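Storing small kit in corrugated boxes, tape lifting after a few months
Posted in December by Kourosh Mirzaei
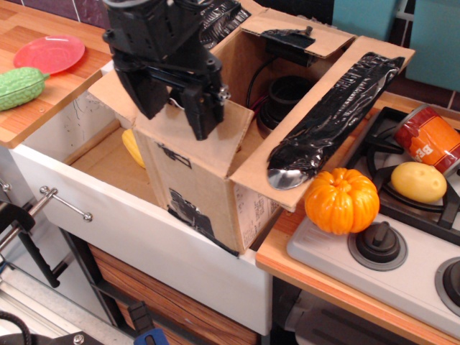
Tape or glue for the flaps?

Kourosh Mirzaei, 09:25
I use single-wall corrugated boxes inside drawers as dividers, flaps folded open. Shiny black tape on the flaps lifts at the ends, more so in the unheated store at Dollton. Is there a tape that holds on recycled board, or should I be gluing?

Ingvild Berge, 09:41
Two separate faults get mixed up here. If paper fibres come away on the adhesive, the tape is fine and the board surface has failed. If the adhesive is clean, it never wetted out. Check which you have first.

bimla_sisodia, 10:02
Glue. PVA, thin coat, clamp overnight. Tape on a hinge is always in peel, and peel is the worst load you can give it.

Ingvild Berge, 10:15
Disagree for flaps that still move. PVA goes brittle along the crease and splits the liner. Gummed paper tape, the kind you wet, bonds into the fibre and folds with it. We got through 2000 metres of it at Wasberg and relabelled far more boxes than we re-taped.

bimla_sisodia, 10:33
Gummed tape in an unheated store is asking for trouble. It takes up damp. I had it let go at Plalcombe in one winter.

Emiko Sakai, 11:09
Was that reinforced or plain? Plain curls. Reinforced has been all right for me — 9 winters in a garage. Press it down with a roller, not your thumb, and leave 25 mm past the crease on each side.

bimla_sisodia, 11:20
Plain. Fair point, though I would still glue anything that stays put.

Nima Kazemi, 12:47
Daneshvar list a reinforced one, part 2863. The rolls are wide, so slit them down first. Also wipe the board with a dry cloth. Dust off the cut edges does more harm than the cold.

Kourosh Mirzaei, 13:30
Fibres on the adhesive, so it is the board. I will try reinforced on the moving flaps and PVA on the fixed ones. Does the order matter where the two meet?

Ingvild Berge, 13:52
Glue first, let it cure, then tape over.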